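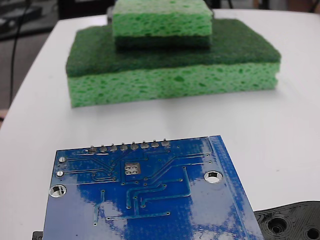 Cleaning and Reusing Old Circuit Boards: Frequently Asked Questions

These are the questions that come in most often at the Codville repair bench. The answers apply to small hobby boards that run on low voltage. Mains-powered boards, microwave parts and anything with a large capacitor should go to the staff bench.

General

Who can use the bench?
Anyone with a Codville library card. Under-14s need an adult with them. Felista Swai runs the bookings and can be reached at the front counter.

Do I need to book?
Yes, for the soldering stations. The cleaning table is open to whoever turns up. Bookings for September open at 9 a.m. at the counter and by phone.

What does it cost?
Nothing for the table. Solder, wick and cleaning alcohol are supplied in small amounts. If you are working through a whole box of boards, please bring your own.

Can you tell me what my board does?
Sometimes. Bring whatever it came out of, or a photo of it. If there is a part number, write it down before you start cleaning, as printed lettering can come off with the dirt.

Before you start

Does the board have to be unplugged?
Yes. Take out batteries too, including coin cells. Leave the board for several minutes before handling it.

Which side should I clean first?
Start with the solder side. Most of the flux residue is there, and there are no tall parts to work around. Rest the board on something soft so that connectors on the other side aren't carrying your weight when you press down.

How do I tell which side is the solder side?
Look for the joints. Where a row of header pins comes through, you will see a line of small silver bumps. The pins or sockets themselves stick out of the other face.

My board is very shiny. Is that residue?
Usually it is only the solder mask, the coloured coating over the copper. A glossy mask throws back a lot of light and hides marks. Tilt the board until the glare moves off the part you are looking at. Residue looks cloudy or yellowish and often feels tacky.

Sponges and scouring pads

Can I use a kitchen sponge on a circuit board?
The soft side, yes, for the flat areas of the solder side. Cut a piece off, dampen it with alcohol and wipe lightly. Don't drag it over joints with sharp ends, because cellulose tears and leaves crumbs behind. A soft toothbrush is better around pins.

Can I use the green scouring side?
Not on the mask. A scouring pad will dull a glossy board in a few strokes and can go through to the copper if you keep at it. The only place we use the rough side is on bare, unmasked copper that has gone brown, such as blank board before it is etched.

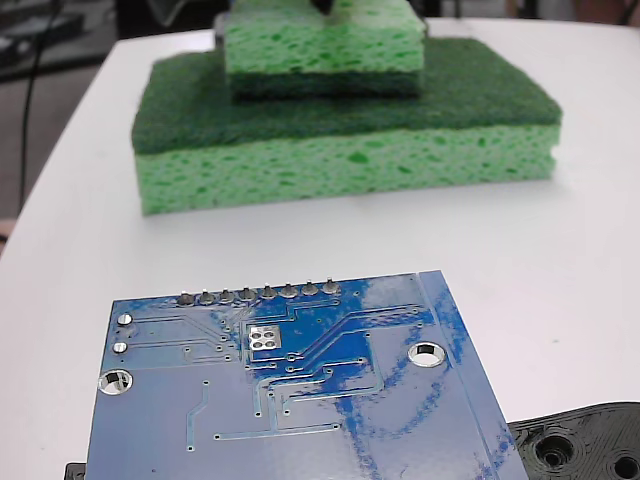
Two sizes of scourer sponge, stacked pad to pad, with a blue board solder side up.

Why two sizes of sponge?
The large ones are for wiping down the table. The smaller ones are for cutting up. You are welcome to use either, but please don't cut the large ones.

Why do you stack them with the rough sides together?
It keeps grit off the soft sides. A scouring pad picks up bits of wire and solder, and if it sits against the cellulose those bits end up on the next board. Muthoni Nzioka started doing it when she ran the bench and we have kept it up.

Can I use these sponges for cleaning an iron tip?
No. Tip-cleaning sponges are plain cellulose with no pad attached. The pad on a kitchen sponge is generally a plastic fibre and will melt onto a hot tip. Use the brass wool or the flat sponge in the iron stand.

Can a sponge go back to the kitchen afterwards?
No. Older solder contains lead. Once a sponge has touched a board it stays at the bench until it goes in the bin. Wash your hands before you eat, and keep food and drinks off the table.

Do sponges cause static damage?
A dry one rubbed on a board can. Keep it damp and touch the earthed mat before you pick up the board. For most hobby boards the risk is small, but it costs nothing to do.

Liquids

What should I clean with?
Isopropyl alcohol, the strongest you can get. The weaker chemist's version works but takes longer to dry because of the water in it.

Can I wash a board in water?
A bare one with only resistors, chips and headers can be rinsed, provided it is dried properly. Boards with relays, buzzers, switches, displays or microphones should not be rinsed, as water gets inside and stays there.

What about dish soap or bench spray?
Dish soap is fine for the table but leaves a film on boards. Spray cleaners vary so much that we don't give advice on them. Please don't bring bleach or oven cleaner into the room at all.

How long should it dry?
Overnight after water. After alcohol, half an hour in a warm room is normally plenty – longer if there are large connectors. Don't use a hair dryer on high or put the board in an oven.

Checking your work

What am I looking for once it is clean?
Go along each row of joints and look at the gaps. Two neighbouring joints should not be touching unless a track is meant to join them. Then look at each joint for a dull, cracked ring around the pin, which often means a poor connection.

I found a cracked joint. Can I fix it here?
Yes. Book a soldering station, or ask Babatunde Danladi to show you on one of the scrap boards first. A touch of flux and a second or two with the iron is often enough.

There are sponge crumbs stuck in the pins. What now?
Let the board dry, then brush along the row with a dry toothbrush. Tweezers will get the last few. Avoid blowing on it.

Supplies and disposal

What do you do with dead boards?
They go in the Jedivach crate by the door. The crate is emptied when it is full. Nearly 1,000 boards went through it last year, and 294 of those were pulled out again by members for parts, so have a look before you buy anything.

Can I leave a box of boards with you?
A shoebox is fine. For anything larger, talk to Kanini Tanui first. We can't take batteries, screens or anything that has been wet.

Can I donate sponges?
Yes please, new and in the packet. Any colour will do – scourer type or plain. Old toothbrushes are also welcome if they have been boiled.

Where do used alcohol wipes go?
In the lidded metal bin, not in the recycling. Sponges that have had alcohol on them go in the same bin.

Who do I contact about something not covered above?
Leave a note at the counter marked for the repair bench, or ring extension 875 before 4 p.m. Please include your card number if you are asking about a booking.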